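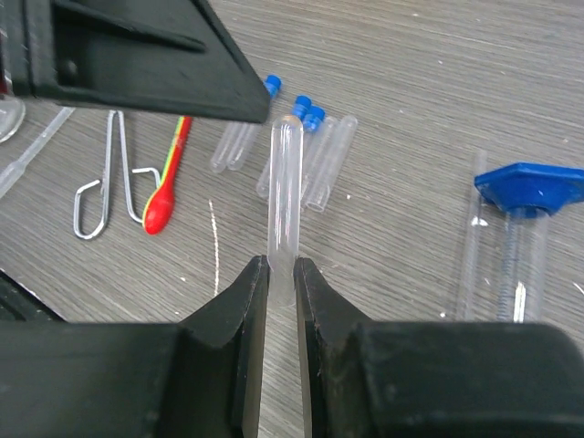 Wednesday was test tubes again, and I think we finally have a task description we can all live with. Theresia Auer wants every example to come from a slightly untidy table, so I laid things out the way I would if I had been interrupted in the middle of a job. The tubes went down in a loose bunch with some capped and some not, and the dropper and the measuring spoon with the striped handle stayed out where they could get in the way. I had argued for a clean table at first. My reasoning was that a policy should learn the grasp before it learns to cope with clutter. Theresia's answer was that we did it that way for Cirora in the fall and had to record the whole set over again, and I couldn't say much to that.

January
By Drita Gashi
Home Notebook Older entries Contact
5 minute read

I got in before eight and the heating had not come on, so I did the paperwork first with my coat on. The sheet for each session has a line for the operator, a line for the task sentence and a box for anything odd. Leandro Zúñiga has added a second box for "odd but keep it." I like that box. Before we had it, people threw out any recording that had a fumble in it, and then we had no examples of how to recover from one.

The task sentence took most of an hour. The old one said "tidy the tubes," and every operator read that differently. Leandro put them in the rack in any order. I put the capped ones in first. Heidrun Mösli, who is the most careful of us, turned every tube the same way before she let go of it, which made her recordings nearly twice as long as anyone else's. None of that is wrong, but if you mix it all together under one sentence the model has no way to tell which it is supposed to do. The new sentence is "pick up one tube and place it upright in the yellow rack." One tube, one recording. It is a dull sentence and that is fine with me.

The plan for the day was 20 recordings each from two operators. I took the morning and Heidrun took the afternoon. Mine went well until I started on the tubes that lie close together. The fingers are thick, and when two tubes are side by side there is not much room to get down between them. What works is to nudge the near one away with the outside of a finger and then come back for it. I did this without thinking for the first few and then realized I was using the left arm to nudge and the right arm to pick, which makes it a two-arm task. I wrote that in the odd box. Then I crossed it out and wrote it in the other box.

Clear plastic is hard for the cameras. We knew that. The wrist views are good enough, and you can find a tube in them from the highlights along the side. From the fixed camera a tube lying on the gray surface can be close to invisible. Gebhard Hollenstein suggested coloring the tubes with marker, and Theresia said no, the people at Mayrhofer who will use this have clear tubes and will go on having clear tubes. So the model gets what we get. I did ask if we could change the surface to something darker. She is going to think about it.

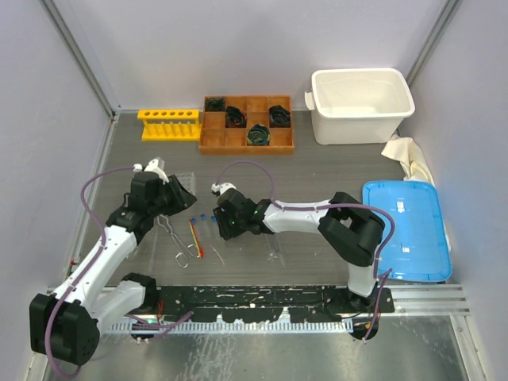
Both arms at the table, with the yellow rack at the back left still empty.

Gebhard came by before lunch to look at the cables. He does not like how the purple ones loop over the wrists, and he thinks the pull from them shows up in the force readings when an arm is stretched out. He may be right. I plotted a handful of reaches from last week and there is a small bump at the far end of each one. It could also be me slowing down. He is going to reroute the left one first and leave the right one alone so that we can compare, and he asked me not to record anything with the left arm until he is done. I said he could have it after five.

Lunch was soup from the place on the corner. Leandro talked about the Jillbridge job, which starts next month and is all fabric folding. He is looking forward to it. I am not, after the last time we did cloth.

In the afternoon I sat with Heidrun and labeled while she drove. Labeling next to the operator is a lot better than doing it the next day. When she let a tube go and picked it up again, I could ask her why, and she said it had felt too high in the grip. I would have marked that as a failed grasp. It goes down now as a regrasp, with a start and an end, and I have gone back through my own morning and found 2 more of the same kind that I had not noticed myself doing.

We use Floda for the labels and it was slow all day. Every time I moved the slider it waited before it showed me the next picture. Leandro thinks it is loading all the camera streams even when only one is open. He has written to them. In the meantime I closed everything but the wrist views, which helped a little.

Numbers for my own reference. I kept 9 of my recordings as clean and put the rest in "odd but keep it," apart from 2 that I threw out. One of those was a dropped connection and the other was my own fault, I had the wrong task sentence loaded. Heidrun did better than I did on the clean ones and slower on everything. We will need to decide if we trim her pauses. I would leave them. Theresia would trim them. Heidrun says she is thinking during the pauses and that the robot may as well learn to do that too, and I could not tell if she was joking.

A few things to do before the next session. Write the task sentence on a card and tape it to the monitor. Ask Gebhard how long he needs with the left cable. Wipe the table – there is a white scratch running down it that will not come off, but the specks might. Decide what counts as upright. At the moment a tube that leans in its hole counts, and Leandro says it should not.

I also want to try starting the arms from different positions. We always begin from the same rest pose, and a look through last week's recordings shows that the first second and a half is the same in nearly all of them. If an arm ever has to begin somewhere else, it will not have seen that. Theresia agreed to a short batch, 5 from each operator, before we commit to it for the whole set.

Left a little after six. Gebhard was still there with the cable clips in a cup next to him, and he said he would lock up.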